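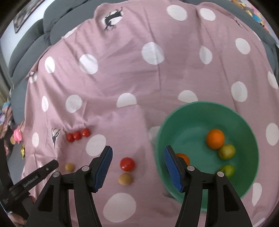

Loose items and the green bowl, spotty cloth over the sofa, one gripper open.

Nornham workshop book, April, started 9.40, finished after tea

Cloth task again. I said last time I'd write this one up properly instead of leaving three words and a coffee ring, so it's going to be long. Skip to the bit on rotas if you're only here for that.

Setup first. The pink cloth stays! I know a couple of you wanted the plain grey sheet back, and the plain sheet is easier on everyone's eyes, but the spots and the creases are doing us a favour. Everything we recorded on the bare bench in the winter came out lovely and then fell over the moment the arm met anything that wasn't flat. On the sofa the cloth sags, the small round things drift into the dips, and you have to go in at a different angle each time. Annoying to do, good to have. Please don't smooth it between takes. I caught myself doing it twice this morning, pure habit, like straightening a tea towel.

Mix for the session: orange and green fruit for the bowl, a few of the red balls in one large and some small, and the little tan ones. The tan ones are a pain. They're not much bigger than the pads feel they ought to be able to hold, and if you close too quickly they squirt off sideways and you're under the sofa looking for them. I've started closing in two goes, a touch and then a proper squeeze, and I lost far fewer after that. If you try it, write down whether it worked for you, as I may just have got my eye in by then.

Blue pads: the pair on my right-hand gripper are getting shiny on the ribs. Wiped them with the damp cloth at 10.15 and again before lunch. Didn't swap them, we've only one spare pair in the drawer and I'd like to see how long these go. Whoever has them next, if the big red one starts slipping, swap them and put the time in here.

Pivot on the outer linkage felt a bit gritty around eleven. Blew it out, fine after. I'd still like someone with better eyes than me to look at it.

Tally. With today's lot in we stand at 2,541 good takes against the 3,000 that Drernau wants before the next training run. 157 have been thrown out since we started on soft surfaces, and I went back through the reasons over my sandwich. Most of them are one hand wandering out of shot, or somebody setting off before the beep. Very few are actual drops, and drops were never meant to be binned anyway! I've said this before and I'll keep on saying it: if you drop one and pick it up again, keep going, that's a take. The recovery is half of what we're after. I think people bin them out of pride. I certainly did for the first week.

Now the rota stuff, and the rest of it, which is what I really wanted to get on paper.

There are 12 of us on the Piramholm side here who came across from the packing floor, me included, and I don't think anyone has written down what the change has been like from where we're standing. The slides have a version. It's a nice version. It has an arrow on it.

So, my version. I packed the Yimyam fruit boxes for years. You stand, you look, you pick, you turn the soft one so the bruise shows and put it in the other crate, and you do that until the bell goes. I was quick. I could tell you which tray had sat too near the door. When we were told Drernau was going to put arms on the first two stations I went home and was in a foul mood for most of a fortnight, and I don't think I was wrong to be. Two stations is two stations. We were told no one would be let go and so far no one has been, but the two who retired in the winter haven't been replaced either, and I notice that even if it isn't on the slide.

Then I was asked if I'd come over here and do recordings for half my hours. First session I felt a complete fool, sitting beside a sofa with a gripper in each hand moving fruit into a bowl. It took me ages to work out how to get hold of a thing from the side. You lose all your fingers at once. I hadn't realised how much I do with my little finger until I didn't have one.

What's better:

My back. No contest. Sitting down for part of the day, getting up when I like, no bell.

Being asked. On the floor I'd say something about how the trays were stacked and it would go off into the air somewhere. Over here I said the arm was coming straight down on everything and you'd never do that with a ripe one, you come in low and let it roll to you, and by the next week we were recording it that way. That was a good day, I won't pretend it wasn't.

Learning the software end a bit. I can trim a take and label it now and I'm not frightened of the screen.

What's worse:

Wrists. It's a different tired from packing. It sits across the top of the forearm and it comes on late, when you're already home. Three of us have mentioned it. I'd like us to stop at forty minutes and swap, with the one coming off doing the labelling. At the moment we carry on until somebody pulls a face.

It's quiet. Packing was noisy but you talked the whole time. You can't chat much here as the beeps go off and you lose your place, and I miss knowing what everybody's kids are up to. Those on full floor hours say it's gone quieter over there too with the arms on, as they're watching the arm more than they're watching each other. Somebody on stations three and four told me she feels like she's minding it, waiting for it to get stuck so that she can unstick it, and that it's more tiring than doing the job. I believe her. I did a morning covering for her and I was worn out by ten, having lifted next to nothing.

And the pay grade. We're still down as packers. I'm teaching the thing, or at least it's my hands it's copying, and the form says packer. I've raised it. I'm putting it in the book as well so it's somewhere other than an email.

The odd part is seeing it back. I went across to the floor at 2 to drop off the drive and stopped at station one for a minute, and the arm did a little pause just before it closed. That's my pause! Or one of ours. I stood there like a lemon. I don't quite know what I feel about it. Pleased, mostly. A bit as if someone had borrowed my coat without asking, although they did ask, and I signed the sheet.

Back to practical things.

Swap every forty minutes from tomorrow unless anyone objects in writing below. I've put a column on the tally sheet for it.

Bowl: keep using the green one for the rest of this block. I know the white one's nicer. Finish the block first, then we change.

Move the bowl about more. Looking through my own takes I've had it over to the right an awful lot, as that's where my hand wants it. Left, middle, nearer the back cushions, tipped slightly on a fold if it'll stay put. Same goes for the small red ones, I keep lining them up in a row without meaning to. Chuck them down and take what you get.

Charge both grippers overnight. The left one was on its last bar by three and I had to stop, so I'm short of where I meant to be today.

Question for the Drernau lot when they're next down: do you want the takes where I change my mind halfway? I go for one, decide it's too deep in the crease, and go for another. I've got a folder of them set aside and I haven't binned a single one. To me that's proper packing, that's exactly what you do all day long, but it looks a mess on the screen. Please tell us before we start the next block.

Fruit's gone back in the fridge. The second orange one has been handled to death, please don't eat it.

Left at 4.30. Still owe the book the pad photos.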